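Leave the Top Shelf Half Empty

Most people fill a wire shelf from the top down. I think that is a mistake, and I have made it with every unit I have owned, including a 16-inch-deep Caldeira that took up half a hallway.
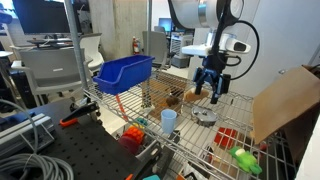
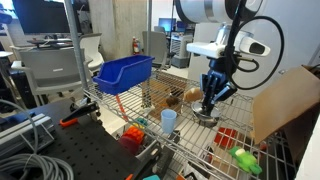

Blue bin, light blue cup and round metal piece on the top wires, toys on the level below.

The top level should hold one open bin and whatever is in use today. A cup can stand out by itself. Toys belong lower, where a child can reach them, and a bright one shows through the grid well enough that it needs no label.

I don't agree with people who want a lidded box for everything. I bought 10 from Werker one May and stopped opening them by summer. An open bin gets used.

Cardboard is my other complaint. A flat piece laid over the wires is fine, as small things tip on bare grid. A big flap leaned against the side is only waiting for someone to take it out to recycling, and at my house it can wait a long time. Fold it and take it out before buying another bin.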